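Give the laundry robot a fair chance
By Delwyn Brunton
19 January 2024

I have wanted a machine to fold my washing for as long as I've had washing, so when Prurberg offered me a trial of the Parar kit, I said yes before I'd read the price. I have now read the price, and I'm still pleased I said yes.

Parar is a tabletop arm with a wrist camera and a two-finger gripper, sold with software that learns from people guiding it by hand. You show it a job, it tries the job, you correct it. The starter bundle comes with 224 recorded demonstrations, most of them towels and T-shirts, and the makers say they want 1,000 by November. I hope they get there, and I hope they record plenty of ugly ones.

My reason is simple. A flat towel is easy. Cloth in real life arrives in a heap, with a corner sticking out one way and a sleeve curled the other, and the machine has to decide where to take hold. Pinch the middle and you may lift the whole bundle without learning a thing about its shape. Find the right corner and the rest of the job gets much shorter.
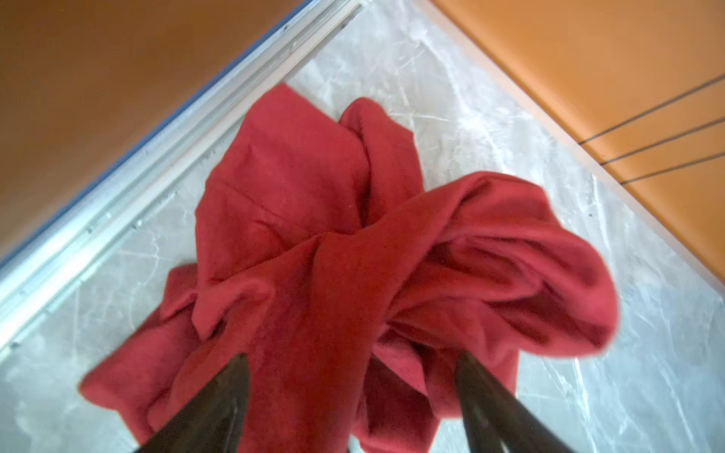
Watching the arm work through that choice is the best fun I've had with a gadget in years! It goes in, closes, lifts a little, and sometimes puts the cloth back down and goes in again from the side. My neighbor Hemi Sutcliffe came over to laugh at it and stayed two hours, giving it advice.

It is slow, and I won't pretend it isn't. A hand towel took it eight minutes on my first evening. The manual is thin on calibration too – I had to call Thenmozhi Varghese at the support desk, who walked me through it patiently and told me which page was wrong.

The Bolger arm is quicker, and people keep telling me to wait for a cheaper version of that. I tried one last year. It was quick with boxes and cups, and it had no idea what to do with a sock. Parar starts with the hard stuff, and I think that's the right place to start.

What I'd like next is a softer set of fingertips and a way for owners to swap demonstrations with each other. I have a drawer full of fitted sheets, and I would gladly record every one of them.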